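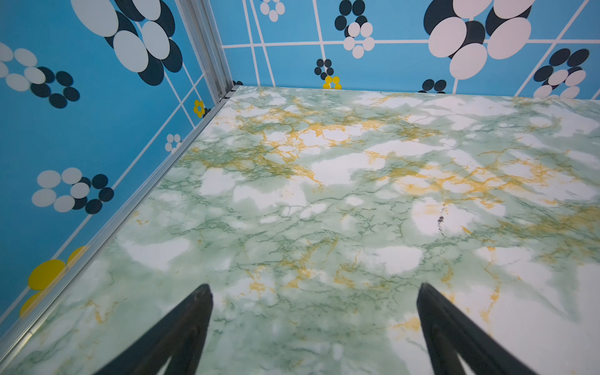

Buying the arm is the easy part

Zarmeena Magsi has signed off on 3 robot purchases in her time at Skorkham and regrets one of them. She won't say which. "The invoice is the part everyone reads," she told me. "I read the service contract."

She runs equipment planning for the textile sorting project at Marwat, where a two-finger gripper is meant to learn to handle clothes. I asked whether the budget was realistic. She laughed.

"We put down 44 percent for hardware. Then there's fingers, cables, spare cameras, and panels for the work cell. Printed walls and floors, because a plain background teaches you very little about somebody's bedroom."

Do they need that much pattern? Magsi isn't sure, and neither am I. Blue flowers on the walls and marble veins on the floor look busy to me, and I haven't seen proof that they pay for themselves.

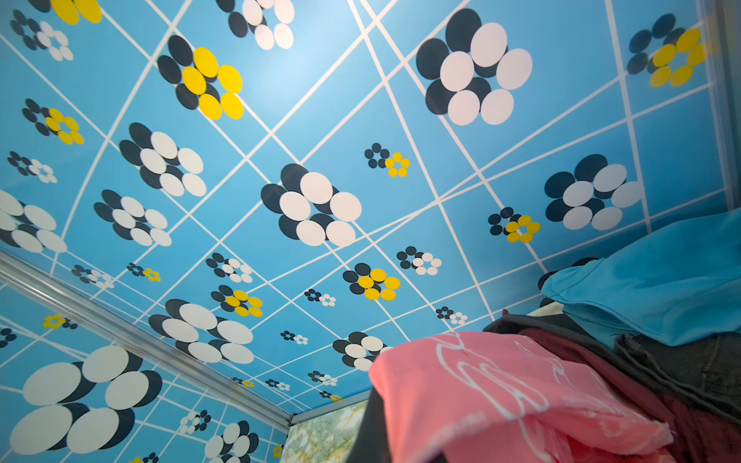 Her colleague Usman Jatoi is more hopeful, but he wants 50 hours of trials with ordinary garments before anyone orders a second arm. "A sales demo folds one towel," he said. "Give me a heap of shirts."

Magsi would rather wait until August and see what breaks. "If they ask me for 80 spare fingertips, I'll know what the thing costs."

Related
Leasing or buying: what Beltoldale learned
Camura delays its second work cell
Reading a service contract, by Bushra Swati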